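2/13/23

**Trollton publishes bench rules for hand-held gripper work, and says most "best practice" claims haven't been checked**

Trollton today released a short set of bench rules for people who record handling tasks with hand-held grippers. It runs to 4 pages. The group calls it a working rule set and has declined to call it a standard.

"Anyone can print the word standard on a cover," said Theda Sauerland, lead author. "I want to see who tested it, and on what table."

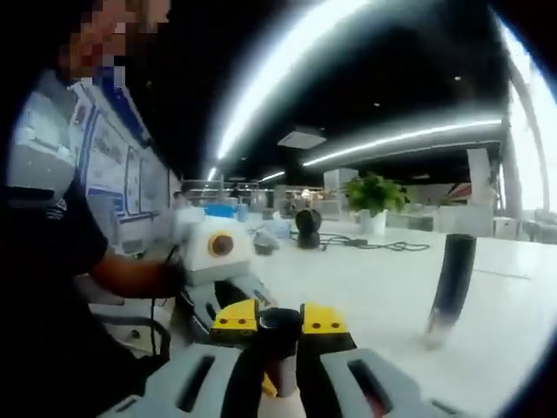

The rules cover cable routing, reach between people sharing a table, and when a session must be stopped. Trollton reviewed 203 written procedures before drafting. Few said who had the authority to call a halt, and several had been copied from fenced robot cells with the fence left in the text.

Fluston, which supplied some of the procedures, disputes that reading. Its safety lead, Bakari Kioko, said older wording "still does its job."
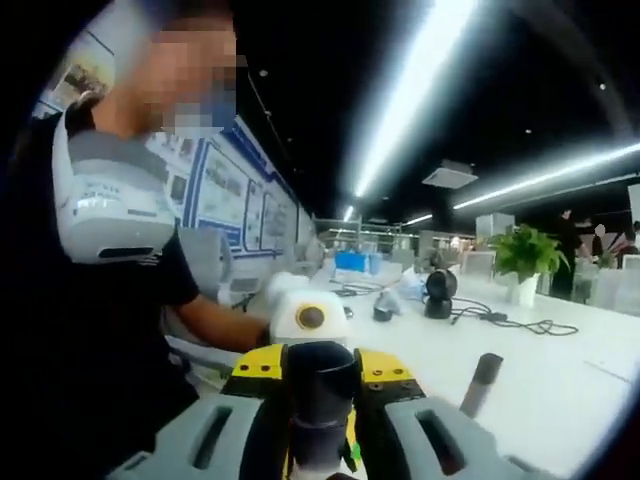

Sauerland is not convinced. The new rules ask for a named person per session and a log entry for every stop, including the embarrassing ones. Whether sites will keep such logs is an open question, and Trollton makes no promise of fewer injuries.

Comments are open until June. Send them to Thịnh Mạc at the Trollton rules desk, with test records attached if you have any.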